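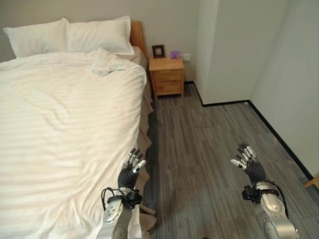 Photo: Stuvov bedroom set, head camera. Free to reuse with this README.

stuvov-bedroom-budget
README and data card, last updated 12 August 2025

Hi! Welcome to the least glamorous folder we put out. It holds the planning sheets, quotes log, running costs and wish list for Stuvov, our two-handed bedroom-tidying project, and I've tidied it up enough that other small labs can borrow from it. I wrote nearly all of these files while trying to work out what to buy next and what to stop buying, so they're opinionated, and a few of the columns are there purely because I was cross with an invoice.

If you came looking for the recordings, they live in the Stuvov data repo. There are no trajectories in here, only money and dates.

What's in the folder

plan.csv
The main sheet. One row per thing we bought, rented, repaired or decided against. Columns are explained further down.

quotes.csv
Every written quote we got, including the ones we turned down. Supplier names are replaced with letters apart from Hernilham and Borkowska, who both said they didn't mind being named.

hours.csv
Operator and setup hours per session, in quarter hours. This is the file I'd look at first if I were planning a project like ours, and it's the one I started keeping last (sorry).

room.csv
Furniture, bedding and bits and pieces for the bedroom. Short, cheap, and surprisingly argued over.

wishlist.txt
Not a data file at all. It's a list of things we'd like, with my notes.

make_summary.py
Reads the sheets and prints totals by category. It has no dependencies beyond plain Python. It will fall over if you leave a blank line at the end of quotes.csv, and I keep meaning to fix that.

The setup being costed

Two arms with silver forearms, each ending in a five-fingered hand, with a black bracket near each wrist and a cable running off it. The work is bedroom work: straightening a duvet, squaring up pillows, getting bedding to sit flat at the head end where it likes to bunch. The room has a double bed with a beige skirt down the side, a small nightstand in the alcove past it, and grey wood-look planks on the floor.

I mention the room because it drives the budget more than you'd expect. A bed is wide and soft and low, and that means reach, which means bigger arms or a base that moves, and both of those cost real money. When we priced the same pair of hands over a fixed workbench the whole thing looked cheap! Then we measured from the floor beside the bed to the far pillow and I went and made a cup of tea.

How money is recorded

All amounts are in Canadian dollars, before tax, rounded to the dollar. Quotes in other currencies were converted on the day we got them and never touched again, so don't try to reconcile them against a later rate. Shipping has its own column. I started out folding shipping into the price and regretted it within a month, after one light parcel cost more to move than it did to make.

Columns in plan.csv:

item: short name, lower case
category: arms, hands, sensing, compute, cables, room, repair, people, other
status: bought, rented, declined, waiting
price: per unit
qty: how many
shipping: total for the line
lead_days: calendar days from order to the door, blank if we never ordered
life_guess: months I thought it would last when we bought it
life_real: months it did last, blank if still going
note: free text, spelling not guaranteed

The life_guess column is filled in at purchase time and I don't go back and improve it. That's the rule I'm proudest of. It makes me look silly in the cables category and quite clever in compute.

Some lines worth knowing before you open the sheet

Finger tip covers. We were quoted 83 dollars a set and I budgeted for one set per hand, thinking of them as a part of the hand that you buy once. They're a consumable. Please put them in your budget as a monthly line, next to the coffee. Fabric is gentle on them but bed frames, nightstand edges and drawer fronts aren't.

The spare hand. Hernilham quoted us 2900 to hold a refurbished spare on their shelf with our calibration already on it, and I said no because it felt like paying for nothing to happen. Declined, see plan.csv, note column. I've changed my mind since and it's at the top of the wish list. A hand off for repair stops the two-handed tasks completely, and the room and the operators still cost what they cost.

Wrist brackets. Ours came from Borkowska as a small run, 1674 for the batch including the straps and fasteners. I'd do this again tomorrow. We had printed our own to begin with and they were fine, really they were, but every time one needed redoing it took an afternoon out of somebody's week and that never showed up in any sheet until hours.csv existed.

Cables. Buy them longer than you measured, then buy the same again. Arms that hang over a bed need slack on the outside of the forearm so the wrist can turn freely, and slack catches on things. I've logged cables separately from sensing so you can see how the small lines add up.

Bedding. Everyone laughs at room.csv and then everyone wants a say in it. Our advice is to buy duplicates of the exact duvet cover and pillowcases on day one, the same shade, same weave, from the same shelf. White with a faint stripe looked like the safest choice in the world, and then the shop changed its range and we spent a silly amount of time comparing whites under the ceiling light. If you want variety in your data, great, plan the variety and give it a line. Accidental variety from a washing machine is harder to write up.

Operator hours. Still the biggest thing in the project by a long way. I'd assumed the hardware would be, and so did everyone I showed the first draft to. Resetting a bed between runs takes a person, and that person is being paid while they flatten a duvet so it can be rumpled again in a slightly different spot. We count the resets as operator time. Some groups don't, so check before you compare your totals with ours.

Rent or buy

I get asked this a lot, so here's my answer for a project our size. Rent the arms for the first stretch if you possibly can, buy the hands, and don't rent compute unless it's for something short. Arms are sturdy and boring and a rental one is as good as a new one. Hands get set up and fussed over until they suit your tasks, and handing them back at the end of a rental is miserable.

We had our arms on a rental with a minimum term of 9 months, and the price per month only made sense if we used every one of them. We used most of them. The gap at the start was all lead time: the arms turned up before the brackets did, so we were paying for a very nice pair of silver coat racks. If I could fix one thing about our planning it'd be that. Line up the delivery dates first and haggle over prices second.

Using the planning sheet for your own project

Copy plan.csv, delete our rows, keep the header. Fill in people before you fill in anything else. Then do the room, then the hands, then whatever's left goes to arms and sensing. I know that's backwards from how the catalogues make you think about it! It does stop you from buying the shiny thing and then having nobody to stand beside it.

Leave a repair line in from the start, even if it's a guess. Funders in our experience are fine with a repair line and much less fine with an email asking for one later.

Tistura

A few notes mention Tistura. That's our booking and stock sheet, a sort of homemade calendar that knows which hand is fitted and how many tip covers are left in the drawer. It isn't released, it's tangled up with our door codes and I'd be embarrassed by the formulas anyway. Where plan.csv says "per tistura" you can read it as "we checked the drawer."

Known problems

Early repair rows are thin. We didn't log small fixes until we'd done plenty of them.

lead_days mixes in customs delays for anything that crossed a border. I tried splitting it and couldn't get good dates.

hours.csv has a gap where two setup sessions were written on paper and the paper went through the wash with the pillowcases.

Prices for hands and arms go stale quickly. Please use ours for proportions and get your own quotes.

The category "other" is bigger than it should be. It's mostly floor tape, hooks, a second kettle and adapters.

Who this is good for

Small groups planning their first home-like room with a two-handed robot in it, people writing the budget page of an application, and anyone who wants to show their boss how much of the cost is labour. It's not much use for factories or warehouses, where the shifts and the safety gear look completely different. Please don't treat it as a price comparison between suppliers either. We asked each of them for slightly different things at different times and it wouldn't be fair to them.

What's coming

The next refresh is planned for October, with the wish list priced properly and the spare hand question settled one way or the other. I'd also like to add a power column. We've been reading the meter on and off, and I'd rather wait until it's mostly on.

Licence and credit

The sheets, the script and the photo are free to use and change, for commercial work too. A mention of Stuvov is appreciated. If you spot a sum that doesn't add up, open an issue and tell me the file and the row. Pull requests are welcome for make_summary.py, especially from anybody who fancies dealing with that blank line.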